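Gripper notes, Fri 5 February
Skever pads vs. Briem pads, organizer box task

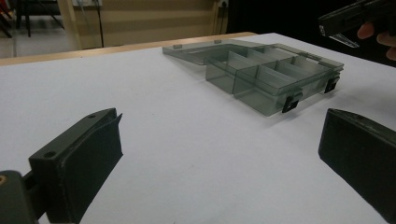

View from the gripper camera, box open, lid laid back on the table.

Really good day on the bench! Yao-tsung Yen took the second gripper and I stayed on the first, and we spent the whole session opening and closing the smoky gray organizer. I wanted something fiddly to separate the two sets of pads and this is fiddly all right: clear tinted plastic, thin lid, black latch clips, and those narrow slots that a wide finger has no business going into.

Skever pads first. 20 tries at the lid, starting with both latches undone by hand. 10 clean opens. Most of the misses were the pad riding up over the lid edge, and you can feel it coming through the handle, a sort of soft skid.

Then the Briem pads, same 20 tries, same table, me on the trigger again. Only 3 misses! They're stiffer at the tip and they bite the edge of the lid instead of smearing over it. I was grinning by the end of it. Yao-tsung thinks some of that is just me getting better with practice, fair point, so next time we swap the order.

Latches are another story. Neither set likes them. You need one gripper to steady the base and the other to pry, and the base wants to creep along the tabletop when you push. Tried going in from the right end first and it felt better, no numbers on that yet.

Camera: the wide view is great for this, both fingers stay in sight and so does the whole box. Transparent walls against a white table are hard to read on playback though, the dividers nearly melt into each other. Want to try a dark mat under it, and more light, it was pretty dim in here.

To do
- repeat lid runs, Briem first
- mat and lamp
- ask Jurnby if the narrow tips come in the stiffer rubber
- small parts into the slots, once we have those tips
- write up the latch runs for the Bavidholm folder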